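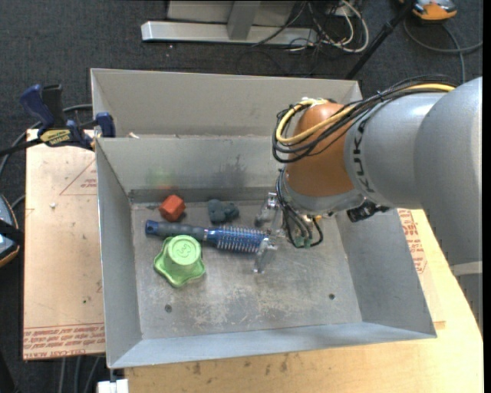 회색 금속 통 바닥에 놓인 롤빗.

소피아 모타를 만나러 간 날 저는 머리를 안 감고 있었어요. 미용사 인터뷰를 가면서 머리를 안 감다니, 지하철에서야 깨닫고 모자를 눌러썼는데 문을 열자마자 들은 첫마디가 "모자 벗어도 돼요, 다들 그러고 와요"였습니다. 네, 시작부터 졌습니다.

소피아의 미용실 '레멜'은 클리트덴 시장 뒷길에 있습니다. 의자는 두 개, 샴푸대는 하나. 예약 손님만 받고, 아침 첫 예약 전에 한 시간쯤 비워 둔다길래 그 시간에 끼어들었어요. 사실 제가 듣고 싶었던 건 드라이 이야기였습니다. 커트도 염색도 아니고 그냥 머리 말리는 얘기요. 제 머리는 미용실에서 나올 때만 예쁘고 다음 날 아침이면 딴사람 머리가 되거든요(다들 그렇죠?).

경력부터 물었더니 올해로 17년째라고 합니다. 처음 들어간 곳은 나바로라는 꽤 큰 미용실이었대요.

"거기서 아홉 달 동안 수건만 갰어요. 과장이 아니라 진짜 수건이요. 그러다 어느 날 선배가 빗을 하나 주면서 자기 머리를 말려 보래요. 얼마나 떨었는지 빗이 머리에 감겨서 안 빠졌어요. 둘이 거울 보면서 한참 말이 없었죠."

그 선배가 다미안 마코프스카입니다. 지금은 은퇴하고 바닷가에서 지낸다는데, 소피아는 이야기 중간중간 이분 이름을 꺼냈어요. 그래서 그때 빗은 어떻게 뺐냐고 물었더니 손짓까지 해 가며 알려 줬습니다. 당기지 말고, 감긴 방향 반대로 조금씩 돌리면서, 잔머리부터 손가락으로 풀어내기. "가위 찾는 분들 있는데 제발 한 번만 더 돌려 보세요." 저는 중학교 때 가위를 찾은 쪽이라 조용히 받아 적었습니다.

그럼 집에서 롤빗을 쓸 때 다들 뭘 제일 많이 틀리느냐. 이 질문을 기다렸다는 듯이 소피아가 의자를 당겨 앉더라고요.

"너무 일찍 들어요, 빗을. 물이 뚝뚝 떨어지는데 감기 시작하면 팔만 아프고 모양은 안 나와요. 저는 손님들한테 빗은 마지막 몇 분만 쓰는 물건이라고 해요. 그 전까지는 손가락으로 털면서 말리세요. 고개 숙이고, 뿌리 쪽에 바람 넣고. 거의 다 말랐네 싶을 때, 그때 드는 거예요."

저는 샤워하고 나오자마자 롤빗부터 집어 드는 사람입니다. 몇 년을 그렇게 살았어요. 그 얘길 했더니 소피아가 제 어깨를 툭 치면서 "어깨가 먼저 알았을 텐데" 하고 웃었습니다. 맞아요, 드라이하고 나면 늘 오른쪽 어깨가 뻐근했거든요!

굵기도 물어봤습니다. 매장에 가면 굵기별로 쭉 걸려 있는데 저는 늘 가운데 걸 삽니다. 이유는 없고 그냥 가운데라서요.

"단발이면 가운데 거 괜찮아요. 앞머리만 할 거면 생각보다 굵은 걸 쓰세요. 가는 걸로 앞머리를 말면 동그랗게 튀어나와서 하루 종일 그대로예요. 긴 머리는 굵은 거 하나면 되고요. 세 개, 네 개 살 필요 없어요. 저도 집에서는 하나만 써요."

집에서 하나만 쓴다는 말에 좀 놀랐는데, 더 놀란 건 그다음이었어요. 본인은 드라이를 매일 안 한대요. 쉬는 날엔 그냥 묶고 다닌답니다. "요리사들이 집에서 라면 먹는 거랑 같아요." 이 말을 듣고 왜 그렇게 마음이 편해졌는지 모르겠네요.

레멜에는 손님 카드가 있습니다. 요즘 같은 때에 종이 카드예요. 이름, 머리 굵기, 가르마 방향, 그리고 손님이 흘리듯 한 말 같은 걸 손글씨로 적어 둔대요. 카드마다 번호가 있는데 제가 간 날 기준으로 마지막 번호가 2336번이었습니다. 앱으로 옮길 생각은 없느냐고 했더니 코르카노라는 예약 프로그램을 한 번 써 봤다고 해요.

"예약은 편했어요. 근데 메모 칸이 너무 작은 거예요. 어떤 손님은 왼쪽 귀 뒤에 머리가 소용돌이처럼 나서 그쪽만 말리는 순서가 달라요. 그걸 적으려면 그림을 그려야 하는데 칸이 없잖아요. 그래서 예약만 거기로 받고 카드는 계속 써요."

한 장만 보여 달라고 졸랐지만 거절당했습니다. 손님 얘기라 안 된대요. 대신 제 카드를 새로 만들어 줬어요. 가르마는 오른쪽, 굵기는 보통, 그리고 메모에는 '모자'라고 적혀 있더군요.

도구 관리 얘기는 안 하려고 했는데 제가 찔려서 물어봤습니다. 제 롤빗에는 지난겨울 머리카락이 아직 있습니다. 소피아는 영업이 끝나면 꼬리빗 끝으로 머리카락을 길게 한 줄 들어 올려서 한꺼번에 걷어 낸다고 해요. 그다음 미지근한 물에 샴푸를 조금 풀어 솔만 담갔다가 솔을 아래로 해서 말린답니다.

"나무 손잡이는 물에 푹 담그면 안 돼요. 갈라져요. 그리고 솔 끝에 달린 동그란 거 있죠, 그게 몇 개 떨어졌다 싶으면 바꾸세요. 두피가 긁혀요. 아깝다고 쓰다가 두피 따갑다고 오시는 분들이 꼭 있어요."

얼마나 자주 씻어야 하냐는 질문에는 뜻밖에 관대했습니다. 집에서 혼자 쓰는 거면 한 달에 한 번이면 된대요. 머리카락은 쓸 때마다 걷어 내고요. 저는 일단 지난겨울부터 청산해야 합니다.

한참 떠들다가 가게 얘기로 넘어갔어요. 지금 자리로 옮긴 게 7월이었는데, 그 여름에 에어컨이 고장 나서 손님도 본인도 땀범벅이었다고 합니다. 드라이를 해 드리면 계산하는 사이에 다시 젖더래요.

"그때 드라이값을 안 받았어요. 양심이 있지. 그랬더니 손님들이 얼음을 사 오시더라고요. 한 분은 수박을 통째로 들고 오셨고요. 샴푸대에 물 받아서 담가 놨어요, 수박을. 그날은 샴푸를 못 했죠."

가격 얘기가 나온 김에 드라이만 받으러 오는 손님도 있냐고 물었습니다. 꽤 많답니다. 면접, 상견례, 졸업 사진. 그중에 기억나는 사람은 12년 넘게 매번 같은 용건으로 오는 손님인데, 용건이 뭐냐면 어머니 생신이에요. 어머니가 늘 "머리 좀 하고 다녀라" 하셔서 그날만은 꼭 하고 간다고요. 소피아는 그분이 올 때마다 컬을 조금 더 크게 넣는답니다. 어머니 눈에 띄라고.

그만두고 싶었던 적은 없냐는, 인터뷰마다 하는 그 질문도 했습니다. 소피아는 손목이 나빴던 해 얘기를 했어요. 빗을 돌리는 동작이 안 돼서 한동안 커트 예약만 받았는데, 다미안 씨한테 전화로 하소연했더니 왼손으로 하라고 하더랍니다. 위로도 없이 딱 그 한마디. 화가 나서 끊었다가 다음 날부터 가발로 연습했대요.

"지금은 양손 다 써요. 왼손이 더 나은 것 같기도 하고요. 오른손은 버릇이 많은데 왼손은 배운 대로만 하거든요."

아홉 시가 되자 첫 손님이 들어왔고, 저는 가방을 챙기면서 마지막으로 앞머리 굵은 빗 얘기를 한 번 더 확인했습니다. 소피아는 이미 가운을 펼치고 있었는데 저를 돌아보더니 그냥 앉아 보라고, 3분이면 된다고 했어요. 손님도 괜찮다고 하셔서 염치없이 앉았습니다. 앞머리는 저녁까지 멀쩡했고요, 모자는 가게에 두고 왔더라고요. 다음 주에 찾으러 갑니다. 예약도 그때로 잡았어요.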